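Subject: Re: [prorkard-users] Fingers lose grip on thin-walled bottles
Date: Dec 29, 2022
List: prorkard-users

On the earlier thread, a list member wrote:

> We see the same drop with the Eren fingers on thin plastic bottles.
> Grip closes, width reading looks fine, then the bottle slides out
> during the lift. Glass and ceramic are OK. Is this the force limit
> or the finger pads? Firmware is the one from February.

It is neither, at least on our unit. I spent the past two days on this and can now reproduce it on demand.

The fault is in how Prorkard decides that a grip is finished. The closing routine watches the change in finger width, and when the width stops changing for 400 ms it sets the "held" flag. A rigid object stops the fingers at once, so the flag is correct. An empty bottle gives way in two stages. The wall resists, the fingers pause, the flag is set, and then the wall buckles inward. From that point the controller holds position and no longer holds force. The contact is lost and the flag stays up.
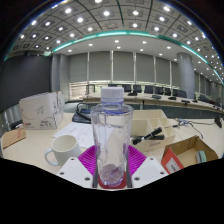 Gripping low makes it worse on our bottles, as the lower part is stiff enough to cause the pause but still gives afterward. Closing just under the neck did not trigger the fault in any run. I would not rely on that as a fix.

Out of 600 logged closures on empty bottles, the flag was wrong in 432. Filled bottles and mugs gave no false flags. Swapping the finger pads made no difference to the result. Neither did raising the force limit, which only crushed the bottle sooner.

Warnotico did not catch any of these. It reads the same flag, so it reports a good grip right up to the drop. If you use it as an interlock for moves over people or equipment, please stop doing that until this is sorted out.

Workaround, in grip.conf:

hold_mode = force
settle_ms = 2000
recheck_width = yes

The long settle time is slow - fine for bench work, too slow for a line. With recheck_width on, a late change in width clears the flag and the lift is refused.

I have filed this on the Hisisine tracker with the logs attached. If you can, add your own logs there, with the finger type and the width at the moment the flag goes up. I am still missing data for half-full bottles.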